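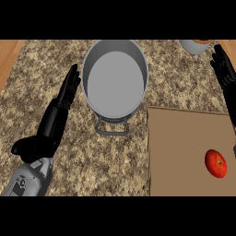
Closteton firm sells kitchen robot training by the month, but buyers want to see a real stove

A Closteton company called Trudum began taking orders Monday for Cocco, a subscription service that promises to teach two-armed robots how to work in a kitchen before they ever set foot, or wheel, in one. The price is $933 a month per robot, with a minimum term of 4 months. What a customer gets for that money took most of a morning to pin down.

Cocco is software. It runs a copy of the customer's robot in a simulated kitchen, where the arms practice jobs like moving a tomato from a cutting board to a pot. When the practice scores are good enough, Trudum sends over a set of instructions that the real robot is supposed to follow. The company does not sell robots, does not install them and will not send anyone out to look at one. Customers supply their own machine, their own kitchen and, according to the contract, their own insurance.

The sales page lists 328 kitchen tasks. That number deserves a closer look. Putting a tomato in a pot is one task. Putting a tomato in a bowl is another. Taking it back out of the bowl is a third. A reader who goes through the full list, which Trudum provides as a spreadsheet on request, will find plenty of picking up and setting down and very little that a cook would call cooking. There is no peeling. Chopping is marked "planned." Anything with hot oil is left out, and so is washing up.

"We count them the way the robot sees them," said Loredana Lo Presti, who runs product at Trudum. "If the starting point or the end point changes, that's a different skill for the machine."

That may be fair as engineering. As a way of selling a service to restaurant owners it is a stretch, and the sales page does not explain it.

The bigger question is how well the practice carries over. Simulated tomatoes don't bruise unless somebody writes the bruising in, and simulated counters don't get greasy at 7 p.m. on a busy night. Trudum says its tests on real hardware went well. Asked for the results, the company sent a two-page summary that gives success rates for the simulated kitchen only. Asked again, Lo Presti said the hardware figures were still being checked and would be posted in May. Orders are open now, and the contract has no early exit tied to those figures.

Rosario Parisi tried an early version last fall at his catering kitchen on the north side of town, using a two-armed robot he leases from Drokeo. He paid nothing for the trial and says he has no tie to Trudum.

"On the screen it was beautiful," Parisi said. "In my kitchen it knew where the pot was as long as the pot was where they thought it would be. My people move things. That's the job."

Parisi said the robot could transfer vegetables from a board to a pot when the station was set up to match the software's layout. Resetting the station after each batch took one of his staff 20 minutes, longer than it would have taken the same person to do the work by hand. He did not sign up when the trial ended, though he says he would look at it again if the price dropped and the setup time came down.

Lo Presti said the current version handles changes in layout better than the one Parisi used. It now shuffles the positions of pots, bowls and boards during practice, she said, so the robot learns not to count on any one arrangement. She would not say how far an item can be moved before the robot loses track of it.

Two parts of the offer do look useful. Customers can watch every practice run, including the failures, and the viewer is easy to use. A kitchen that already owns a robot could learn a lot from those recordings about what the machine is likely to fumble. Trudum also lets buyers send in measurements of their own counters, and it builds a matching layout at no added charge. Changes after that are billed by the hour - the rate is in the contract, on the last page, and not on the website.

Support is by email, weekdays only. That seems an odd fit for a trade that does most of its business on Friday and Saturday nights. Lo Presti said weekend help is under discussion.

For now, anybody thinking about Cocco would do well to ask for a demonstration on the same model of robot they plan to use, in a kitchen Trudum did not set up. Parisi has offered his. Trudum said it is considering the invitation but has not picked a date.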